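Tuesday, February

Wallpaper paste trials, second week. Zisteo paste against our usual Panar, both on the cream paper with the circle pattern.

Mixed 800 ml of the Zisteo at 9.15. Sprinkled the powder in slowly and still got lumps, so it went through the sieve. Left it 19 minutes before using. The packet says less than that but last week's batch was too thin when I went by the packet. Panar mixed as normal, no lumps.

Cut 4 strips for each paste from the same roll. Soaked two of each for the full time and hung the others straight after pasting. The ones hung early bubbled near the top and had to be pulled back and brushed out again. Soaked strips went up flat. Slip was better with Zisteo - enough to nudge the pattern across and get the rings to meet at the join. Panar grabs sooner, and one join is out by 4 mm because of it.

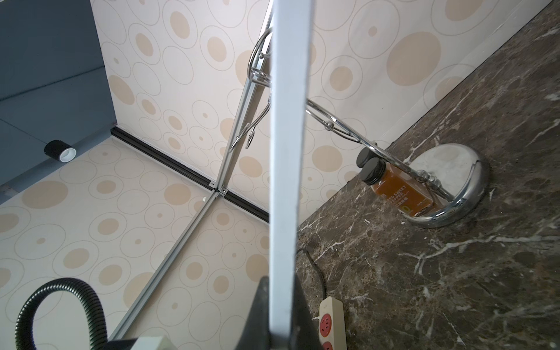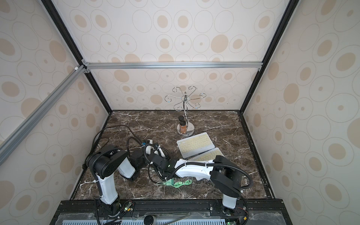
Same cream paper with the circles and rings in both.

Xenos rang after lunch about the joins. Their view is that the mismatch comes from the paper stretching while it soaks and the paste has little to do with it, and they want us to measure strip width before and after. Fair point, I only measured length. Will do both on the next lot.

Weighed the offcuts for coverage. Zisteo used 124 g per strip. No figure for Panar as I forgot to zero the scale with the tray on. Repeat.

Other notes:

- Seam roller is marking the paper if used in the first few minutes. Use the felt one.
- Paste on the face wipes off with a damp sponge, but change the water often - the second bucket left a dull patch.
- Old size on the Wamov boards was still tacky at 4 this afternoon. Don't hang on those until it's dry.
- Down to the last full roll from this batch. Check the batch number before ordering, the previous one was yellower.

Left all the strips up overnight with the heating off. Look at the seams first thing, before anyone opens the big door.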